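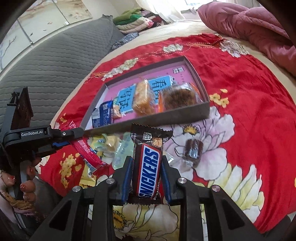
Boletín interno n.º 8 -- pág. 20

Inicio | Club | Informes | Vuelos | Contacto

2007-05-10
Por Hiu-tung Chuang

Hola, Kam-wah, te mando el informe de avance de la ayuda de Bruveritz para el programa de distancia en ala delta. Ya sé que lo querías más corto que el de enero, así que voy al grano (o lo intento).

Empiezo por lo bueno: ¡tenemos despegue por remolque en Karkerbridge! El dueño del campo firmó por fin la autorización y nos deja usar la pista larga hasta que acabe la temporada. El torno está revisado y el cable es nuevo, 200 metros más de los que pedíamos en la solicitud, porque el proveedor solo vendía la bobina entera. La diferencia la ha pagado el club, no te asustes.

En el curso de iniciación al vuelo de distancia se apuntaron 20 pilotos y siguen viniendo casi todos. Ocho han hecho ya su primer vuelo fuera del valle. El mejor día fue una locura: calles de nubes desde media mañana, la base subiendo sin parar y tres alas aterrizando juntas en el prado de Llewellyn, que hasta entonces nos parecía lejísimos. Yo me quedé corto, en un barbecho, a una hora andando de la carretera y sin cobertura -- pero contentísimo.

Lo que va peor es la recogida. Contábamos con dos furgonetas y tenemos una, la vieja, que no sube la cuesta de Presberg si lleva más de cuatro alas en la baca. Eso nos ha obligado a acortar las mangas de entrenamiento y algún día hemos vuelto a casa de noche cerrada. He pedido presupuesto para alquilar otra en junio; te lo paso en cuanto lo tenga.

También vamos con retraso en la estación meteorológica. El mástil está puesto, el anemómetro funciona y la transmisión de datos no. Mientras tanto miramos la manga de viento y llamamos por teléfono al despegue, como toda la vida.

De dinero vamos bien. Queda sin gastar la partida de radios y me gustaría pasar una parte a combustible, si a vosotros os parece correcto. ¿Hace falta carta formal o basta con un correo tuyo?

Para el próximo trimestre: segundo grupo del curso, jornada de paracaídas de emergencia en el polideportivo y, si el tiempo acompaña, el primer intento de ida y vuelta entre Karkerbridge y Presberg. Las facturas van en sobre aparte, ordenadas por fecha.

Un abrazo,
Hiu-tung

8 comentarios | Compartir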